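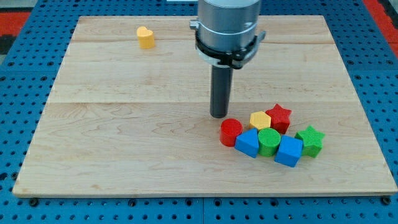 A robot arm over the wooden board and colored blocks used in the Mestetti student project.

FOR RELEASE: Aug 7, 2026

Gallagher student robotics club opens fall sign-up for block-pushing project

The Gallagher student robotics club is taking sign-ups for the second year of Mestetti, a project in which students teach a robot arm to move small shapes around a board by following plain English instructions.

The club started Mestetti in March with 28 students. Working in teams, they wrote instructions such as "push the yellow heart toward the red star," steered the arm by hand controller, and saved each attempt. The teams have recorded 3000 attempts so far and are using them to train a program named Ernura, which will be tested on instructions it has not been given before.

The blocks come in red, yellow, blue and green. Each color appears on two different shapes, so an instruction that gives only a color can be read two ways. Teams are asked to write both kinds, clear and unclear, and to note what they expected the arm to do.

The arm pushes the blocks with a straight rod. Students do not need to know how to program to join. New members spend their first 3 sessions learning the controls and the safety rules before they record any attempts that count toward the project.

Rerkex, a local machine shop, is covering the cost of parts for the coming year. The club will also use the support to add a second work table, which raises the number of places to 75.

Sign-up forms are at the Gallagher front office and must be signed by a parent or guardian. Students who took part in the first year keep their places but still need to turn in a new form.

Contact: Gallagher student robotics club, care of the front office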